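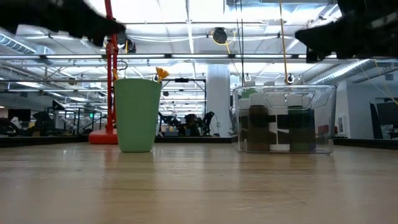

Gripper notes, April – Nistor fingers against the Jasel pair

6 min read

Picking up from where I left the Jasel pads. Both sets of fingers have now been on the same arm, same controller, same mount, so the numbers can go side by side. Fixed camera at the workspace stayed where it was for all of it. I did not re-zero between sets and probably should have.

Work at hand is the cup and bottle set. Green plastic cup on the left, clear bin with the bottles on the right, arm starts high over the table with the fingers open. Cup first, then bottles out of the bin by the cap.

Settings
Close speed 8 on the Trurkent controller for both sets. Force limit 2 to start. I tried the Jasel fingers at a higher limit earlier in the week and the cup went oval, so I went back down. Opening width left at full, even where it makes the approach slow.

Cup
Not much between them. The Jasel pads are softer and take the taper better. With the Nistor fingers the cup tips a little toward the wider end as they close, then settles. If you grab low it is fine. If you grab near the rim it leans, and then the place is off by enough to matter. I moved the grasp height down in the script and left a comment there.

Bottles
More difference here. The Jasel fingers are thick at the tip and there isn't enough room between one cap and the next. They touched the neighboring bottle on most of the runs I watched. Nistor tips go down between the caps without trouble as long as the approach is straight. Coming in at an angle they catch the bin rim. Alcides Barros suggested rotating the wrist so the fingers close across the row and not along it. Tried that, works for both sets, but the arm gets close to its joint limit at the end of the bin nearest the rim handle. Need to look at the base position before we make that the default.

The clear bin is still a nuisance for the depth camera. Walls come and go, and the planner sometimes thinks it can pass straight through. For now I have a hand-drawn box in the collision model. It is a bit too big, so the arm goes higher than it needs to.

Wear
Nistor pads have nearly 1,000 closes on them by the controller's counter. Slight polish at the tips, no tearing. Jasel pads are past 2,000 and one has started to lift at the corner. I pressed it back with contact glue – check it before the next long run, and don't use the solvent wipe on it.

Camera
Exposure locked this time. With auto on, the ceiling lights pull everything dark when the wrist is level and the fingers turn into two black shapes with no edges. Locked is better for the table but the finger tips are still blurred this close to the lens. Fine for watching, no good for measuring finger gap. Use the encoder value.

To do
- Re-zero and repeat the cup runs with the Nistor set, grasp height unchanged
- Shrink the collision box for the bin
- Ask Pikovby if they still make the narrow tip in the soft compound
- Copy the wrist rotation change into the main branch once the joint limit is sorted
- Spare pads are in the drawer under the controller, in the bag marked N

Leaving the Nistor fingers on the arm overnight. Controller is off at the switch.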